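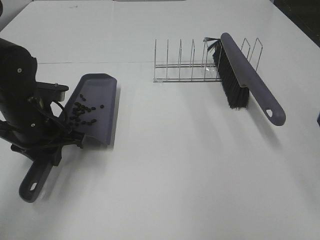

Every kitchen has one job that people leave for somebody else, and in the kitchen at Altby that job is the floor. The woman who runs the place has been cooking there for a long time, and when I asked her what she would teach first to a new person, I expected that she would say knives or soup. She said sweeping. More exactly, she said beans. Small black beans, dark and shiny like the ones lying in the lavender-gray dustpan, are in her opinion the most difficult thing a person can drop in a kitchen. "Flour is a mess, but flour stays where it is," she told me. "A bean travels. You find it under the refrigerator in December, and you did not cook beans since the summer."

We spoke on a Friday, after lunch was served and before the preparation for the evening. Altby is a small cooking school with a dining room attached, and the students cook what the guests eat. She asked me not to use her name. She does not like to be found by old employers, she said, and she laughed, so I do not know how serious it was.

She buys her beans dry, from a shop called Calado, in bags that she describes as too thin. The beans must be sorted by hand before they are soaked. The students pour them on a white table, because on a white table you see a small stone or a broken bean at once, and they push the good ones toward the edge and into a bowl. This is the moment when things go wrong.

"They talk, they look at the window, and the bowl is not where they think," she said. "I hear the sound. It is like rain. I don't even turn around anymore, I only say: dustpan."

I wanted to know if there is really something to teach about a dustpan. She seemed a little offended by the question, and she got up to take one from its hook. Her first rule is that the lip must lie flat. When it is lifted even a little, the beans roll under it, and then you are sweeping beans from one side of the pan to the other. Her second rule is short strokes. A long stroke gives the beans speed, and they jump over the lip and hit the back wall and return. The third thing, she said, is more a matter of the wrist. As soon as the beans are inside, you tilt the pan slightly so that they collect at the back, and you keep it so until you are at the bin.

"The mistake is that people are happy too early," she said. "They have the beans in the pan, they stand up fast, they turn to tell me it is done. And it rains again."

I asked what makes a good one. She has had many dustpans and she has opinions on all of them. She does not like the kind with a rubber edge, which in her experience becomes wavy after some months near the oven. She does not like metal ones for the table, as they scratch. She likes plastic, made in one piece, without a joint where old food can hide, and with a back wall that is high enough. The handle should have a hole for hanging. About this she was very firm.

"If it has no hole, it lives on the floor," she said. "If it lives on the floor, it is dirty, and then you cannot use it on a table. So the hole is the most important part."

She keeps separate pans for separate places. One is for the tables only and it is washed like a dish. The other ones are for the floor and they never go higher than the knee. To tell them apart she uses color: the table pan is always something pale, the floor pans are always dark. A student once asked her why she does not write on them with a marker. She answered that a person in a hurry does not read.

The table pan is washed after every use, with hot water and the same soap as the plates, and it dries in the dish rack together with everything else. Some guests who visit the kitchen find this strange. She understands it, but she does not agree. "It touches only the table, and the table is clean enough to roll dough on," she said. "So what is strange? The sponge is more dirty than this pan, and nobody is afraid of the sponge."

The rack itself was a subject for a while. She prefers plain wire, with thin prongs standing up, because water runs off it and you can see when it needs a cleaning. At a restaurant named Daduto, where she worked before Altby, they had a closed plastic one with a tray, and she remembers the smell of this tray better than she remembers the menu. Now she puts the rack on the far side of the table when the students are sorting. There they can still reach it, but it does not take the place where the hands must work.

I asked if the beans which fall on the table are thrown away. No, she said, and here she became more serious. Beans from the clean table go back to the bowl, they are rinsed, and they are soaked with the others. Only beans from the floor are lost. She does not like to lose them. In her first job, a canteen which she calls only Valeo after the street where it stood, the cook made her pick up every one and put it in a jar, and at the end of the week he weighed the jar in front of everybody. It was 600 grams the first week. She was ashamed, and she still has this number in her head.

"I don't do that to my students," she said. "But I tell them the story. Then I see they hold the bowl with two hands."

Her recipe for the beans is simple and she gave it to me without my asking. For 2 people she takes a little more than 100 grams of dry beans, covers them with a lot of cold water and leaves them overnight. In the morning she changes the water. They cook slowly with an onion cut in half and a bay leaf, and the salt comes when they begin to be soft. She knows that some people salt from the beginning and she has no fight with them. What she does not accept is a fast boil. It breaks the skins, and then the liquid is gray and the beans look tired.

While she was explaining this, two of the students came in early and began to wipe the tables for the evening. She watched them for a minute. One of them wiped toward herself, so that the crumbs fell on her shoes. The cook did not correct her. She only took the pale pan from the hook and held it under the edge of the table, and the student, without stopping, began to push the crumbs in.

"You see, it's not a big thing to learn," she said to me. "But I cannot explain it well. I have to stand there with the pan."

Before I left, I asked what was on the menu that evening. It was black beans with rice, and a salad of oranges. The sorting had been done in the morning, and she told me the bowl had stayed on the table the whole time. Then she bent down to look under the shelf by the door, found one bean, and put it in the pocket of her apron.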